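Chore Watch: Still Waiting on the Dishes

Every May somebody at the repair shop asks me whether the machines are ready to take our jobs, and every May I say to check back after lunch. This year Thilini Mondal wanted a proper answer, so I picked a chore we all hate: swapping parts inside old desktops.

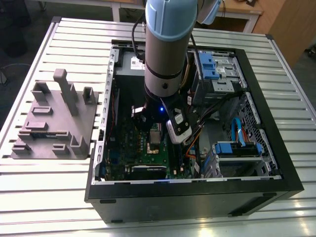
Thilini's theory is that robots like tidy places and computers are not tidy. I'm with her. A person opens a tower, sighs, and shoves the cables aside with a thumb. An arm has to reach past orange, black and yellow wires to get anywhere useful, and it does better when there's a tray with a slot for the memory module waiting next to the case. My own bench has a coffee mug and a drawer of mystery screws.

Ilari Niskanen, 16 years in repairs, says the big stuff was never the problem – anyone can lift a tower. He wants to see the small stuff.

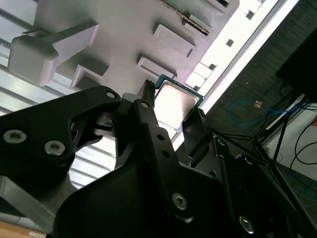 Small stuff is where I'd put my money, and I'd keep the bet modest. Ilari drops one screw in 40 and blames the lighting. Pinching a processor by its edges between two black fingers is a fair start, and more careful than I am on a Tuesday. Ask me about folding a fitted sheet and I'll go quiet. Dishes next month, if Venla Tikkanen lends us her kitchen.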